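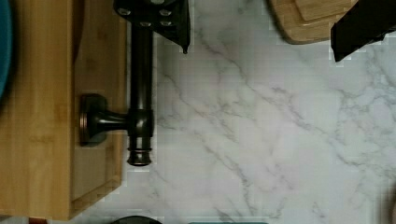
Phromma bench, Henville — April, the arm that wouldn't let go

Home Notebook Stations Parts Stop log Contacts

Writing this up while I still have it in my head. We had an unplanned push on the countertop station this morning and I don't want it going into the stop log as "operator error" again, which is what I wrote last time and I now think I was wrong.

Setup was the faucet task, same as all week. Marble top, bamboo board on the left, dark bronze faucet with its flange on the board and the long body over on the marble. Severyn Pasichnyk was driving and I was on the laptop with one hand near the stop button (more on that hand later). The idea is just to come down slowly over the body, close, lift a little, set it back. Dull stuff, and we'd had a really good stretch of it.

Run 181 started fine. Severyn came down, paused above the collar and let go of the clutch so he could shift in his chair. Clutch released means the arm holds where it is. It didn't hold! It kept creeping down, slow enough that for a moment I thought he was still driving and he thought I was doing something from the laptop. We both said "is that you?" and then I hit the stop. The arm stopped right away when I did, so the button and the brakes are doing their job, thank goodness.

What bothers me is that the force limit never tripped. I went through the log and it never saw enough push to care. We'd loosened it last month so the grip wouldn't fault out every time a fingertip touched the counter, and I think we went too far. Nothing got hurt, and I couldn't find a new mark on the faucet or the marble when I went over them with a flashlight. With a hand in there it would be a different entry.

OK, so why did it creep. First guess was a sticky clutch switch, because that's what it was in the winter. Pulled the handset apart, cleaned it, clicked it a silly number of times with the meter on it. Clean every time. Second guess was gravity comp being off from the fingers we swapped, but the arm holds perfectly well when it's parked with the handset unplugged. I left it parked over lunch with a pencil line taped up next to the wrist and it hadn't moved off the line when I came back.

Then I called Bernadette Hoarau over at Farkville and she asked if the handset had dropped its connection at any point. It had! 2 times this morning, both short, and I'd ignored them because it comes back by itself. She had me look at the message times, and there it was. After a reconnect, the Dident box takes whatever is waiting in the queue and plays it out in order, and the check that's supposed to throw away old messages compares the handset clock to its own clock. Those were 7 seconds apart. So the old downward moves looked fresh, and the arm went on following them after Severyn had let go. The "clutch open" message was sitting at the back of the line behind all of it.

I got it to happen again on purpose, with the arm raised well clear and nothing under the gripper. Pull the cable, wiggle the handset down, plug back in, let go. Creeps every time. With the clocks matched it doesn't creep, but I don't want to count on clocks staying matched, they clearly drift when the laptop sleeps.

What I've done so far:
- Station tagged out, key is in my drawer
- Force limit back to the old value (yes, the nuisance faults will come back, we'll live)
- Clocks synced and the laptop set to never sleep
- Any handset dropout now ends the run, and someone has to re-arm by hand

Still open. Bernadette is writing a change so the queue gets dumped on reconnect and clutch open jumps to the front, and she wants to try it on her arm first. Until that's in, no reaching over the counter with the arm powered — and that includes straightening the cutting boards between runs. I do it, Severyn does it, we need to quit.

About my hand. It was near the button, but it was on my coffee when the arm started creeping. Moving the button to the left side of the laptop tomorrow and the coffee goes on the shelf.

Also need to dig out the run where I blamed Severyn and check for a dropout just before it. If there's one there I owe him lunch.

Last updated: April, 4:40 pm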